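Resteküche, zweites Jahr

Am 2. Mai habe ich die Kassenzettel vom letzten Monat aus der Schublade geholt und zusammengerechnet. Das mache ich seit dem vorigen Frühjahr, damals noch auf der Rückseite eines Briefumschlags, inzwischen in einem Heft. Im April sind für Lebensmittel weniger Euro weggegangen als im März, obwohl wir an Ostern Besuch hatten. Das liegt vor allem am Einfrieren und daran, dass ich nur noch mit Zettel einkaufe.

Angefangen hat es mit einer halben Sellerieknolle. Ich hatte sie für eine Suppe gekauft, die andere Hälfte lag drei Wochen im Gemüsefach, und als ich sie wegwerfen musste, lag darunter noch ein Bund Petersilie, an den ich mich nicht erinnern konnte. Seitdem schreibe ich auf, was ich wegwerfe. Die Liste war am Anfang lang: Brotkanten, Joghurt, Kräuter, gekochter Reis, immer wieder gekochter Reis.

Reis koche ich jetzt abgemessen, eine kleine Tasse pro Person. Wenn trotzdem etwas bleibt, wird er am nächsten Tag mit Ei und Frühlingszwiebeln gebraten. Länger als einen Tag hebe ich ihn nicht auf. Brot schneide ich am Kauftag in Scheiben und friere die Hälfte ein. Die Kanten kommen in eine Papiertüte und werden zu Bröseln, sobald die Tüte voll ist. Bei Kräutern bin ich noch nicht zufrieden. Im Wasserglas halten sie bei mir vier Tage, in ein feuchtes Tuch gewickelt etwas länger, Koriander in beiden Fällen kaum.

Macarena Sosa hat mir nach dem letzten Beitrag geschrieben, dass sie Petersilienstiele hackt und mit Öl in Eiswürfelformen einfriert. Das habe ich ausprobiert. Für Suppen und Linsen geht es gut, zum Drüberstreuen taugt es nicht. Die Form riecht danach leider dauerhaft nach Petersilie, man sollte also eine nehmen, aus der man keine Eiswürfel mehr braucht.

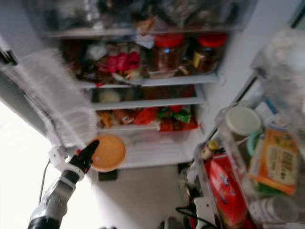
Das Ordnen nach Fächern habe ich im Winter aufgegeben. Ich hatte Schilder geschrieben, eins für Angebrochenes, eins für Milchsachen, eins für Reste, und nach zehn Tagen stand alles wieder durcheinander. Übrig geblieben ist eine einzige Regel: Was zuerst weg muss, steht vorne auf Augenhöhe. Daran hält sich auch mein Mann, und der hat die Schilder nie gelesen.

Bei den Dosen habe ich mehr Geld ausgegeben als nötig. Der erste Satz war von Foten, der Deckel schließt ordentlich, aber die Ecken sind so eng, dass man mit dem Schwamm nicht hineinkommt. Danach habe ich zwei runde von Turkell gekauft, und die benutze ich fast täglich. Auf die Deckel kommt ein Streifen Malerkrepp mit Inhalt und Tag. Wasserfester Stift, sonst verschmiert es im Gefrierfach.

Zum Einkaufen gehe ich zweimal die Woche, einmal groß und einmal nur für Frisches. Den Wocheneinkauf plane ich für fünf Abende, zwei bleiben offen. An einem davon gibt es, was da ist, am anderen meistens Nudeln. Früher habe ich alle sieben Abende geplant, und dann kam etwas dazwischen und das Hackfleisch musste weg.

Daniyal Bangash hat in den Kommentaren gefragt, was ich mit angebrochenem Tomatenmark mache. Ich kaufe nur noch Tuben. Aus der Dose streiche ich, was übrig ist, löffelweise auf Backpapier, friere es ein und stecke die Häufchen dann in einen Beutel. Sie lösen sich in der heißen Pfanne schnell auf.

Auf der Wegwerfliste vom April standen noch eine Gurke, ein halber Becher Schmand und der Rest einer Kokosmilch. Für die Kokosmilch suche ich eine Verwendung, die kein Curry ist. Vorschläge gern unten in die Kommentare.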